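4.2 Open afternoon at the Sendville lab

The second part of the study took place during an open afternoon in February at the Sendville lab. Visitors came in groups of up to 12 and spent 30 minutes at the two-arm table before moving on to the Mudaliar stand next door. Staff at the other desks carried on with their normal work. We wanted to know which household items visitors thought would be hard for the arms to handle, and whether their views changed after a short demonstration.

The items were ordinary bathroom goods, all bought locally. Wrapped items were left in their packaging, as clear plastic is a known problem for the Rukisus grasp planner - it shines under ceiling lights and changes shape when pressed. Visitors filled in a card before and after the demonstration.
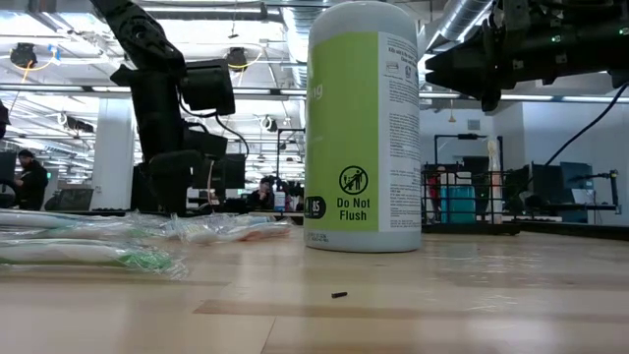
Figure 3. Table with wrapped items, white canister and the two arms.

In all, 64 visitors returned both cards. Before the demonstration, 35 of them named the canister as the hardest item, mostly on account of its size. Fewer did so afterwards, and the wrapped items were named more often. Several visitors asked about very small parts, which our cards did not cover - we have added a question on these for the Suser visit.

Related items
Planning grasps for clear packaging
Two-arm handover at table height
What visitors ask at robot open days

Shares 12 | Comments 0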